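Fledero Wave Wallcovering
2nd June | By Zuleica Nogueira
Print this page | E-mail this page

We have carried plain papers, stripes and more leaf prints than I care to remember, and I still get a little giddy when a sample roll of Fledero comes out of its sleeve! It is a big, curling, restless pattern drawn by Audrey-Anne Cormier, who started it as a set of ink doodles one October and kept going until the lines filled the sheet.

Fledero is a paste-the-wall covering, so you brush the adhesive on the wall and hang the strip dry. The face wipes clean with a damp cloth and mild soap. Each roll is 35 feet long, and the repeat is generous, so please order one spare if you are going around a corner (the curls are much easier to match when you have length to play with). Let the paste cure for 6 days before you drill for rails or hooks.
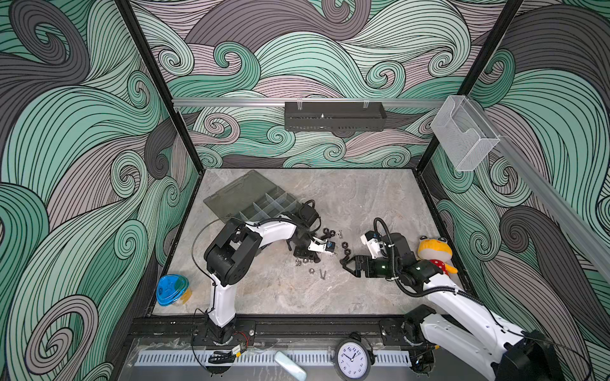
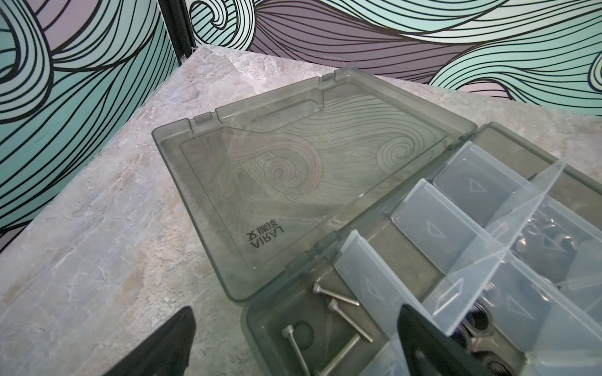
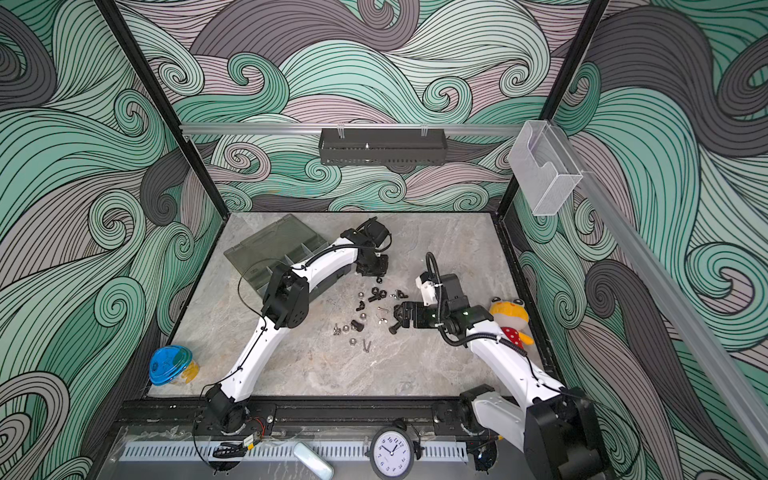
Mint green and dark line work on the walls, with a gray marble-patterned surface.

People ask me whether it's too much for a small space. I love it in a small space! A pantry, a powder room, the nook where the coffee maker lives – anywhere you can stand close and follow a line with your finger. In a long hallway I'd paper one side and paint the other a quiet color. Réjean Hawthorne at our Flornero counter swears by a soft off-white, and I'd go a shade warmer.

Item number: 3698
Finish: matte
Hanging: paste the wall
Match: straight
Removal: peels off dry in full strips

Samples are letter-sized, which shows you the line weight nicely but only a corner of one curl. If you want to see the full repeat, there is a hanging panel in bay 103 at the shop, and Yvette Dhillon will happily unroll more of it on the cutting table.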